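Home Rooms Rates Getting here FAQ Contact

Frequently asked questions

October 30, 2020
By Darnell Lindqvist

These are the questions we get most often by phone and email about staying at Lodisstead. If yours isn't answered, ring the office between breakfast and lunch, when someone is usually at the desk.

When can I check in and check out?

Check-in is from 2 in the afternoon. Check-out is by mid-morning. If you are driving up from Perside and expect to arrive after dark, let us know beforehand and we'll leave the porch light on and your key in the lockbox by the side door. The code is sent on the day of arrival, not earlier.

How do I get there?

Most guests drive. From Perside, take the highway north and turn off at the Kevedness road. It is sealed for most of the way, then gravel for the last stretch. The gravel is fine for an ordinary car in dry weather. After heavy rain, take it slowly and keep to the crown of the road.

There is no train. The coach stops at the Kevedness general store, and we can pick you up from there if you book the ride when you book the room. We can't do pick-ups at short notice, as there is only one vehicle and it is often out.

Don't rely on your phone for directions. Some map programs send people down the forestry track behind the Ghoneim property, which has a locked gate at the far end and nowhere good to turn around.

Is there mobile reception?

Patchy. You will generally get a signal on the front verandah and at the top of the paddock. Inside the house it comes and goes. There is wi-fi in all the rooms, good enough for email and reading the news. It slows down in the evening when everyone is on it.

What are the beds like?

All rooms have a queen bed except the back room, which has two singles. Mattresses are medium-firm. If you prefer something softer, ask for a topper when you book — we have a few of them and they go quickly over winter. Pillows are polyester unless you ask for feather.

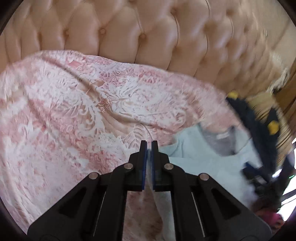 Spare blankets are in the hall cupboard and you can help yourself. Electric blankets are available for the colder months. Please turn them off at the wall when you go out for the day.

Is breakfast included?

Yes. Breakfast is cereal, toast, fruit, eggs and tea or coffee, served in the dining room. Bacon is extra if you are on the basic rate. We can cater for vegetarian and gluten-free guests with a day's warning. We aren't able to guarantee a nut-free kitchen.

Dinner is not served. The pub in Kevedness does meals most evenings, but the kitchen closes early, so phone ahead. You are welcome to use the guest kitchen, which has a stovetop, a microwave and a fridge. Label your food. Anything unlabelled is thrown out when the fridge is cleaned.

How is the house heated?

There is a wood heater in the lounge and a panel heater in each bedroom. Firewood is included. The woodpile is under the lean-to, and the kindling is in the drum next to it. Please don't burn rubbish or driftwood in the heater, as it damages the flue.

Can I bring my dog?

Dogs are allowed in the back room only, by arrangement. There is a cleaning fee of $40 for each stay. Dogs must be on a lead outside the house yard, as the neighbours run sheep. We don't take cats.

Are children welcome?

Yes. We have a travel cot and a high chair, both free of charge. The dam isn't fenced, so younger children need an adult with them whenever they are outside the yard.

Can we hire the whole house?

You can. The whole house is $780 a night, with a minimum stay of two nights. A refundable bond of $1000 is payable with the deposit. The bond is returned within a week of check-out if nothing is broken. Whole-house bookings don't include breakfast unless you ask for it in the quote.

We don't take bucks' or hens' parties. Small weddings can be held in the garden outside the summer fire season, but talk to us first about numbers and parking.

Do you close at any time of the year?

We close for part of February for maintenance. The exact dates depend on when the tradies can get here, and they go up on the rates page once they are settled. If a total fire ban is declared while you are staying, outdoor barbecues can't be used, and we'll tell you at breakfast.

What is your cancellation policy?

Cancel a fortnight or more before arrival and the full deposit is refunded. Inside a fortnight, we'll move your booking to another date once, at no charge. If travel restrictions prevent you from coming — at either end — you get your money back whatever the timing. Email is best for cancellations so that there is a record.

I left something behind. Can you post it?

Yes, for the cost of postage. We hold lost property until the end of the season and then it goes to the op shop in Perside. Phone chargers are the exception. They go in the basket at the front desk for other guests to borrow.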